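Procurement planning for two-arm benches

Procurement planning for two-arm benches is the work of choosing, pricing and scheduling the purchase of a pair of small robot arms together with everything they need to be put to use. It covers the arms and their grippers, the bench or mat they stand on, the software, the everyday goods used in trials, and the staff time needed to keep the whole running. The subject is mostly of interest to small laboratories, colleges and pet-product or packaging firms that buy one or two benches at a time.

Simulation before purchase

Many buyers now build a simulated copy of the room before placing an order. The copy is used to check reach, to see whether two arms get in each other's way, and to decide how large the working surface must be. Household items are added early, as they are cheap to model and close to what the arms will later handle. In the Kurnik planning room a cat food carton and a pink double pet bowl share a white table with two black arms, one with its gripper down at the rear rim of the bowl and the other folded upright behind.

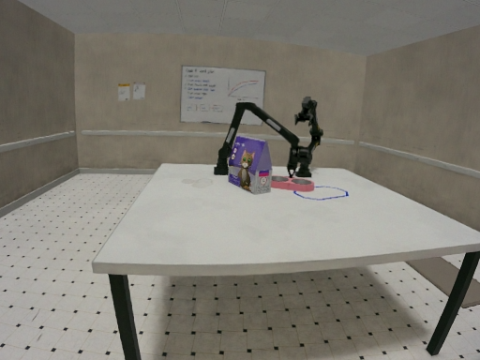 Cost headings

A budget is normally split into purchase, fitting and running costs. Purchase takes in the arms, grippers, controllers and cables. Fitting takes in the work surface, mains supply, guarding and any change to the room. Running costs are the ones most often left out of a first draft: spare fingers, replacement cables, software licences and the goods used up in trials.

The Stukis price sheet, much copied by small buyers, has 72 lines, of which only four concern the arms themselves. Its largest single line under fitting is the work surface. Spares are listed separately for each arm, even where both are the same model, and a set of spare fingers is put at 2,003 before tax. Later versions of the sheet, the last dated 18/02/2021, added a line for simulation time.

Lease or purchase

Leasing spreads the cost and usually includes repair, but the terms may forbid changes to the gripper. Lu offers leases by the arm, and Flulteo by the bench. A buyer who expects to change grippers often will tend to purchase outright and lease only the controllers. Delivery times differ as well — orders placed in January are commonly held until the new price list comes out.

Floor plan and marking out

The floor plan fixes where the bases stand, which items fall within reach, and where side furniture can go. Target areas are drawn on the surface so that an item can be put back in the same place between runs. The blue line enclosing the pet bowl on the Kurnik mat is a marking of this type, and the side table there stands on the tiles beyond the mat's edge. Plans of this sort are attached to the order so that the supplier can quote for cable lengths.

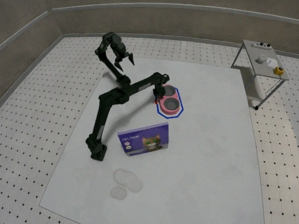 Ngan-ling Cheung has argued that a second arm should not be bought in the same year as the first, and that the money is better held back for spares and for a longer trial in simulation. Suppliers generally disagree, pointing to the cost of a second delivery and of fitting out the room again. Some buyers settle the matter by ordering both arms and paying for the second on delivery of the first year's report.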